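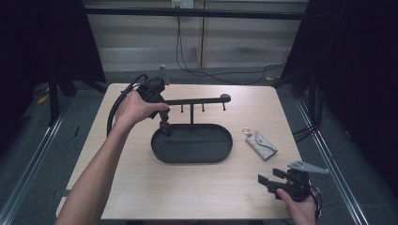 A matte black jewellery stand with an oval tray, on a wooden tabletop

The Tutwood Municipal Employees' Pension Plan is a contributory pension plan for employees of the town of Tutwood and the neighbouring district of Jekolstead. It was set up as a defined benefit plan and has been a target benefit plan for new members since May 16, 2022.

History

The plan began with a single employer and 102 members. Jekolstead joined seven years later, after its own retirement fund was wound up. Benefits were based on a member's best five years of earnings, with an unreduced pension at age 60.

A funding review led by the actuary Noboru Uchida found that the plan had more retired members than working ones. It recommended higher contributions and an end to automatic indexing. The town council accepted the first proposal in March and put off the second. Indexing is now granted only in years when the plan is fully funded.

Governance

The plan is run by a board with equal numbers of employer and member trustees. Reiko Aoki was the first chair elected from the member side. Day-to-day administration is contracted to Drimero, which took over the work from Ueda.

Benefits

Members are vested after two years of service. Those who leave earlier receive their own contributions with interest. A member may buy back up to 37 months of past service, including parental leave and unpaid sick leave. Surviving spouses receive 60 per cent of the pension.

See also
Commuted value
Pension indexing
Target benefit plan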